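筷子用到发黑还在服役，格罗多夫霍尔姆街区发起厨房“退休”登记

本报讯　一双筷子该在什么时候退休，格罗多夫霍尔姆（Grodovholm）街区的居民似乎从来没有认真讨论过。直到上周，戈尔霍姆（Gollholm）生活馆把一张登记表贴进了楼道，大家才发现，自家筷筒里的元老比想象中多。

登记表的问题很朴素：家里的筷子是哪年买的，有没有开裂、变形、发霉或者烧焦，最近一次整理筷筒是什么时候。最后一栏的答案最为整齐，多数人写的是“过年”，至于是哪一年的年，没有写。

生活馆12月1日公布的汇总显示，街区参与登记的住户共1137户，报上来的待淘汰筷子有3534根。细心的读者会注意到，这是个双数，但负责汇总的瓦利德·奥贝达特（Walid Obeidat）提醒大家不要过于乐观。“总数是双的，不代表每家都是双的。”他说，单独一根的情况相当普遍，另一根的去向，住户给出的解释包括搅油漆、撑窗户、给番茄苗搭架子，还有一位填了“它自己走的”。

烧焦是登记表上争议最大的一项。有住户认为，筷子头黑了只是“上色”，洗洗照用；也有人坚持那是锅边搭久了的结果，早该扔。一位在表上签名“老法克”的先生为一根焦筷子写了半页辩护词，大意是它翻过的油条比在座各位吃过的都多。工作人员把这根筷子归入“待协商”。

奥贝达特的建议相对温和：焦黑、开裂、有异味的不要再入口，实在舍不得，可以降级为厨房工具，只是别再插回同一个筷筒。“新的旧的挤在一起，来了客人，手气不好就抽到那根。”他还建议筷筒每7天倒空清洗一次，筒底擦干再用。在场居民听到“7天”时普遍露出了礼貌的微笑。

生活馆同时推出换购活动，每户凭旧筷可换领新木筷5双，兑换点设在法鲁克（Farouk）杂货铺门口，活动持续到明年2月。杂货铺方面表示货源充足，唯一的要求是旧筷子请用袋子装好，不要攥在手里一根一根往柜台上拍。

住户琴帕卡·塞蒂亚万（Cempaka Setiawan）已经换过一轮。她说家里的厨房窄，买菜回来袋子往地上一放，人就得侧着走，筷筒一直摆在桌上，顺手抽、顺手插，没人往里细看。“这次倒出来一看，有几根我都不认识。”新筷子领回家的当晚，她丈夫还是习惯性地抽了一根旧的。
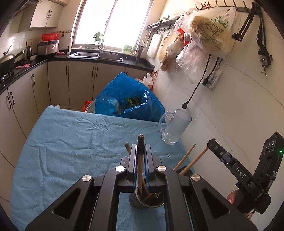 深色金属筷筒上方，一根筷子头部已呈焦黑，旁边是几根浅色木筷。

换下来的筷子将由洪迪克（Hondik）回收站统一处理。登记表仍可在生活馆前台领取，填表用的铅笔请归还，上周已经少了不少，有人怀疑是被拿回家凑成了一双。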